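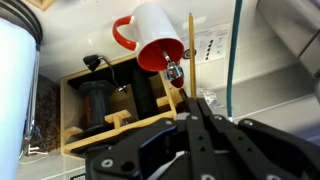 Erano mug, red inside as well as on the handle, with the wooden organiser off to the left.

Erano two-colour mug, white with red

Reviewed 5/2/23
Style no. 2427
Bought from: Mondano, online

I've put off writing this because it seemed a bit daft to go on at length over a mug, but a few of you asked after I mentioned it in my October round-up of kitchen bits, and I have now had it long enough to have proper opinions. So put the kettle on and bear with me.

I am fussy about mugs. I grew up in a house where everyone had their own and woe betide the visitor who picked the wrong one off the hook, and I've carried that into adult life rather more than I'd like to admit. My last favourite was a stoneware thing from Sarpong, a lovely mossy colour, which was heavy before you'd even put anything in it and which eventually lost its handle in the sink. I wanted something lighter after that, and something cheerful for the dark mornings. The Erano was in the sale at Mondano, I liked the red, and that was as far as my research went.

It's a plain white ceramic mug on the outside, with a red handle and a bright red inside. I had expected one of those polite, tomato-soup sort of reds that photographs better than it looks, and I was very pleased to be wrong. It is a proper pillar-box red, and when the light catches the inside it looks almost wet. My other half thinks it's a touch loud first thing in the morning. I think that is rather the point of it!

The handle is what sold me once I had it in my hand. It's a good open loop, so you get your fingers through without your knuckles pressing on the hot side of the mug, and it doesn't have that sharp seam underneath that cheaper ones so often do. I have smallish hands, but my brother-in-law, who has hands like shovels, managed it quite happily over Christmas and said nothing rude, so I am taking that as approval.

Now, a word on what it's like to drink from, as this is where reviews of mugs tend to go quiet. The rim is smooth and on the thin side, and tea tastes nicer from a thin rim, I will not be argued out of that. What I hadn't thought about is that you can't judge the colour of your tea against red. I make mine by eye, and with a white inside I know exactly when to stop pouring the milk. With this one I was guessing for the first week and had some very peculiar cups – one of them practically a pudding. I've got the knack now by doing it on time instead, but if you're particular about your brew it's worth knowing before you buy. Coffee is no trouble at all, and hot chocolate looks marvellous in it.

Talking of coffee, the mug has ended up living on the worktop near the coffee machine and hardly ever goes back in the cupboard. We have one of those little single-serve machines, and not every mug will go under the spout without taking things apart. The Sarpong never would.

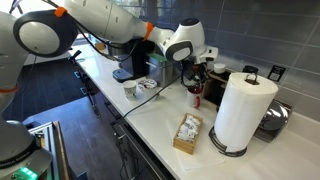 The Erano slides straight in and comes out again without clipping anything, and it takes a long coffee with enough room left over for a good splash of milk. It has more or less put an end to my habit of using paper cups when I'm in a rush, which I'd been feeling guilty over for ages. I do still use one if I'm going straight out of the door, mind you. There is no lid for the mug and it isn't meant to travel.

Washing up is easy. Mine goes in the dishwasher most days, top rack, and the red hasn't dulled at all that I can see. Tea stains don't show on it either, and here I have to be careful, as I realised after a fortnight that not showing and not being there are two different things. I rubbed a bit of bicarb round the inside and the cloth came away quite brown. So do give it a scrub now and then even if it looks spotless. Coming from a white mug you get out of the habit of checking.

It's fine in the microwave too. Ours is a 1000 watt one and I'm forever reheating forgotten tea in it. The handle gets warm if I overdo it, so I stick to short bursts, and 80 seconds is the most I'd give it before having a stir and a feel.

Grumbles, then. There's a shallow dip in the base which holds a little puddle when the mug comes out of the dishwasher, and if you turn it over without thinking it goes down your sleeve. I've done this more often than someone of my age should. And the packaging from Mondano was a great deal of shredded paper for one mug, which I was still finding behind the bread bin at New Year.

I did look at the Plusex version as well, the one with the coloured band round the middle. It's a little cheaper and perfectly decent, but the handle on that is narrower and the inside is plain white. If you do your milk by eye, as I used to, you may well be happier with that one, and I wouldn't try to talk you out of it.

For me it's the Erano, though, and I've since bought a second for the desk. They do it in a blue and a mustard as well. I'm trying to leave the mustard alone until there's a space on the shelf.

Rating: 4 out of 5, with the missing point for the puddle.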